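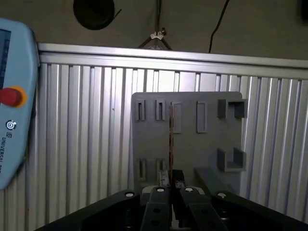
What is a bonded warehouse?
A bonded warehouse is a secured building or yard where imported goods may be stored before customs duty is paid on them. Duty falls due when the goods leave for the domestic market. Goods that are shipped abroad again leave without duty being charged.

Bonded warehouse

A bonded warehouse operates under a license from a customs authority. The name comes from the bond, a financial guarantee posted by the operator, under which the authority can recover unpaid duty if goods are lost, stolen or removed without clearance. The bond is usually issued by a surety company or a bank. Its amount is set according to the duty at risk.

Types
Public warehouses accept goods from any importer and charge storage by space and time. Private warehouses hold only goods belonging to the license holder. Many countries license a further class in which goods may be processed under supervision. The work allowed in such premises ranges from cleaning, sorting and repacking to full manufacture for export. Tanks, grain bins and fenced yards may also be licensed, with rules suited to bulk cargo.

Procedure
Goods arriving at a port are moved to the warehouse under a transit document, often with a numbered seal on the container. The operator checks the seal and the package count against the entry and reports any shortage. Each lot is then given a stock record, which stays open until the whole lot has been withdrawn. Partial withdrawals are permitted in most systems, and duty is worked out on the quantity removed.

The rate of duty applied is commonly the rate in force on the date of withdrawal. An importer may therefore gain or lose when a tariff changes during storage. Storage periods are limited by law. Goods left past the limit may be sold by the authority, with the proceeds applied first to duty and charges.

Effect on trade
Deferral of duty lowers the cash an importer must commit before a sale. The benefit is greatest for goods with high duty and slow turnover, such as spirits, tobacco and some machinery. It is small where duty is low, and storage fees can then exceed the interest saved. Re-exporters use bonded space to serve several markets from one stock.

Example: Feratville
The inland customs district of Feratville has 10 licensed warehouses, of which 7 are public and 3 are private. The largest, run by Temen, has 1287 pallet positions and handles mainly machine parts and bottled goods. Fabbri holds one of the private licenses and stores ceramic tile for re-export. Zustasby, a freight forwarder, runs the transit service between the district and the coast. The current district rules took effect on 3/2/23 and replaced paper stock ledgers with electronic records.

Criticism
Ermanno Zanetti has argued that the fixed cost of a bond keeps small importers out of private warehousing and leaves them dependent on public operators. Siu-fong Wan, writing on the Feratville district, found that small firms there shared public space under joint contracts and paid lower fees as a result. The two authors differ on whether such contracts would work at a seaport, where space is scarcer and lots turn over faster.

See also
Customs transit
Duty drawback
Free-trade zone
Surety bond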